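Paper on the sofa

In our flat in Grellton the sofa is where everything lands. Letters, socks, the bread if I come home tired. On Monday evening it was paper. I had torn up a pile of old sheets for a box I want to send to my sister, and I did it sitting in front of the television, so of course the pieces went everywhere.

The sofa is almost black and has very thin ribs in the fabric. I chose it because I thought dark colors hide things. They hide coffee, yes. White paper they do not hide at all.

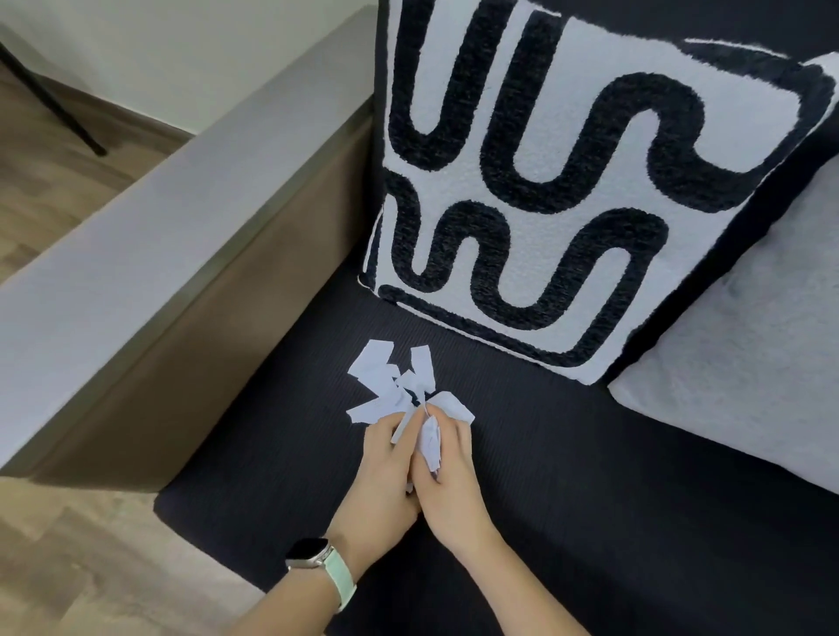
Collecting the scraps, with my favorite cushion behind.

I tried the vacuum cleaner first, but the long strips got stuck in the tube 2 times. By hand is slower and better. I take a bunch, press it together and put it in a bag – the small pieces I leave for the end, with a damp cloth.

The cushion I bought in Furnival last April. My neighbor Neville Gosling says the black lines look like a road map made by someone lost. I like it very much.

The box is still not packed. Maybe I need four more sheets for the bottom, but this time I will tear them in the kitchen.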